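Pakine Gallery: Teaching an Arm to Tidy Up

Posted 29/09/2019 by Kendra MacDonald

Pakine learns by being shown, which means somebody has to do the showing. Since February that has mostly been Dwight Simard and Amra Radonjić, who steer the arm by hand through one small chore at a time while it records. We want 1,000 good runs per chore. Dwight would like it known that he has a degree.

Sessions last 20 minutes, after which the driver gets sloppy and the arm learns sloppiness — a subject it picks up very quickly. Mervin Caron goes through the recordings afterward and throws out the bad ones. He enjoys this more than he should.
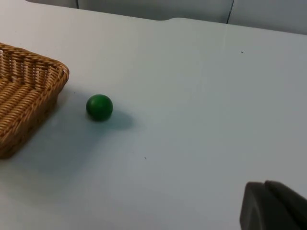

Ball into basket, wrist view. Our easiest chore on paper, and the one with the most discarded runs. The start position changes every time so the model can't memorize a single path. With the green ball this close to the wicker, the carry is short and the approach is most of the work. Amra's best streak is 14 clean runs. Dwight's is under review.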